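**Wastebasket** (also *waste paper basket*, *trash basket*, or, in British use, *waste bin*) is a small open container kept indoors for dry trash, chiefly paper. It is normally placed beside or under a desk and emptied by hand into a larger container. The word is used loosely, and in everyday American English any small indoor trash can may be called a wastebasket whether or not it is woven, has a lid, or has ever held paper.

## Name

The word joins *waste*, in the older sense of leftover or spoiled material, with *basket*, from the woven containers first used for the job. "Waste paper basket" was common in English by the nineteenth century and was often shortened in the United States to one word. "File 13" and "circular file" are joking names for the same object, both from office and military slang. In computing, the small picture of a can or basket that stands for deleted files has been called the trash, the recycle bin, and the wastebasket, depending on the system and the language it was translated into.

## History

### Before the office

Households that burned wood or coal had little use for a separate container for paper. Scraps went into the fire, rags were sold, and food went to animals or a heap outside. Paper was also costly enough that both sides of a sheet were used, and spoiled sheets were kept for wrapping or for lighting lamps.

Cheaper paper changed this. Once wood pulp replaced rag as the main raw material in the second half of the nineteenth century, offices began to use paper in quantities that could not be saved or burned at the grate. Typewriters and carbon copies added to it. A basket beside each desk became standard furniture.

### Materials

Early baskets were willow, cane, or split wood. They were light and cheap but they let dust and pencil shavings through, and they burned readily when somebody dropped in a match or a cigar end. Sheet steel baskets were sold from the late nineteenth century partly as a fire measure. Steel was also easy to paint, and many were finished in the same green or gray as the filing cabinets around them.
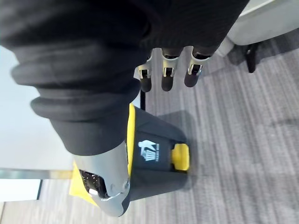

Molded plastic arrived in quantity after the Second World War. It did not rust or dent, stacked tightly for shipping, and could be washed with a hose. By the 1970s it had taken over most of the market for plain office baskets. Steel stayed in use where fire rules called for it, and wicker moved mostly to bedrooms and bathrooms, where it was bought for its looks.

The workshop museum at Drenovness keeps a collection of office baskets that covers most of this change. It holds 299 pieces, the largest group being willow baskets from the town's own weaving shops, which supplied schools and post offices in the district until the last shop closed. The museum catalog sorts them by base pattern. A round base with crossed stakes is the oldest type in the collection; oval bases came later and were made to stand between a desk leg and a wall.

## Construction

Most wastebaskets taper toward the bottom. The taper lets empty baskets nest, and makes it easier for the contents to fall out when the basket is turned over. Too much taper makes a tall basket unstable, so deep models are often nearly straight-sided.

The rim takes most of the wear. On plastic baskets it is rolled or folded outward to stiffen the opening and to give the hand something to grip. On metal ones it is usually a hemmed edge or a heavier wire. Bases may have a raised ring or small feet, which keep the bottom from scraping on hard floors.

### Common types

- **Solid-wall plastic.** Round or rectangular. Rectangular models hold more for the floor space they take up and are the usual choice under desks.
- **Sheet steel.** Heavier, sometimes fitted with a rubber band or vinyl strip at the rim.
- **Wire mesh.** Expanded or woven steel mesh, usually painted or powder coated. The base may be mesh or solid sheet. A solid base holds pencil shavings and staples that would fall through mesh.
- **Wicker, rattan, and seagrass.** Used in homes and hotels, often with a cloth or plastic insert.
- **Self-extinguishing.** Steel, with a shaped top that limits the flow of air to the contents and directs smoke back down over the fire.
- **Side-basket or saddle type.** A main container for recyclable paper with a much smaller one hung on the edge for everything else.

Mesh baskets became popular as part of matched desk sets, along with pen cups, letter trays, and magazine holders in the same finish. They are light for their size, and the contents can be seen from the side, which some buyers dislike.

## Liners

A liner is a thin plastic bag placed inside the basket and folded over the rim. Liners came into general use well after the baskets themselves. Until the 1950s a basket was simply tipped out and now and then washed, and newspaper might be folded into the bottom to catch liquids.

Two plastics are common. High-density polyethylene makes a thin, crackling film that is strong for its weight but tears easily once it has been punctured. Low-density polyethylene is softer and stretches more. Small office liners are often high-density, clear or lightly tinted. Colored liners are used in some buildings to tell one waste stream from another. There is no single color code, and a color that means recycling in one building may mean ordinary trash in the next.
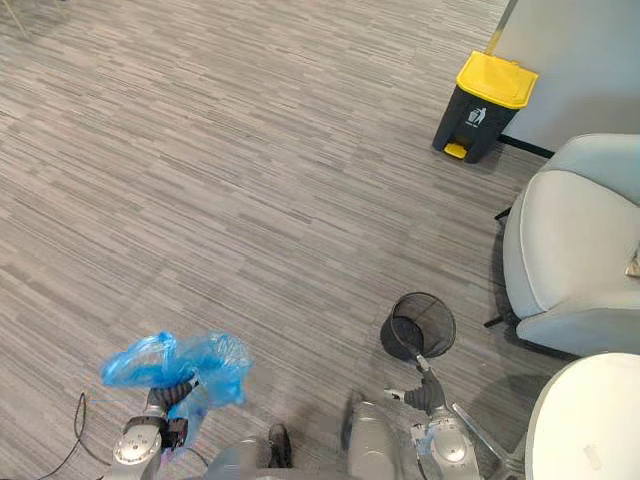 *Photo: Ayman Ghanem*

A liner that is too large for its basket bunches at the rim and slips inward when something heavy is dropped in. The usual fixes are a knot tied in the slack, a rubber band around the outside, or a separate ring that clips over the edge. One that is too small splits at the corners. Makers list liner sizes by flat width and length, while baskets are sold by volume, and the two are hard to match without a chart. For a round basket the flat width of the liner should be a little more than half the distance around the rim.

Replacing the liner every night regardless of what is in it has been criticized as wasteful. A dry basket holding a few sheets of paper can be emptied into a cart and the liner left in place, and many cleaning contracts now state that liners are changed only when wet, torn, or dirty with food.

## Use in offices

### Desk-side collection

In the traditional arrangement each desk has its own basket and a cleaner empties all of them after working hours. It is convenient for the person at the desk and slow for the cleaner, who has to reach under furniture and around chairs and cords. Baskets set deep under a desk are sometimes missed.

### Central collection

Many offices have removed desk-side baskets and put larger sorted containers in hallways and kitchens. Supporters point to lower cleaning costs, fewer liners, and better sorting of paper and bottles. Complaints are mostly about the walk, and about food waste being left on desks until the end of the day.

The furniture maker Hekon described one such change at its Adamar building, where 50 desk-side baskets were withdrawn in October and replaced with 5 shared stations. Its report noted that paper recycling improved and that several workers brought in baskets from home. These were allowed to stay on condition that their owners emptied them.

A middle course is the mini-bin, a desktop container the size of a large mug, which the user empties into a shared station.

## Fire safety

Wastebasket fires have been a recognized hazard for as long as people have smoked at desks. A basket of loose paper burns quickly and with a tall flame, and the underside of a desk directly above it can catch soon after. Metal baskets with solid sides contain such a fire better than mesh or wicker. Some hospitals, theaters, and dormitories limit the size or material of baskets for this reason, and local codes differ widely.

With less smoking indoors, batteries have become a growing concern. Lithium cells thrown out with paper can be crushed further along in the waste stream and ignite in a truck or at a sorting plant.

## Security

Discarded paper is a well-known source of leaked information. Shredders that sit on top of a wastebasket were sold for home offices from the 1980s on, and the typical model is still a cutting head resting on a plain plastic bin. Larger offices use locked consoles with a slot. Account numbers, drafts, and address labels are the items most often mentioned in staff rules.

## In design

The wastebasket has attracted a fair number of industrial designers, in part because the requirements are so few. The Tang basket, a 30 cm cylinder of bent beech veneer with a lacquered interior, is often shown in surveys of office furniture. It has no rim, and liners slide off it -- owners tend to use it for umbrellas or rolled drawings.

## See also

- Bin bag
- Desk
- Paper recycling
- Paper shredder
- Waste sorting

*This page was last edited on June 21, 2026.*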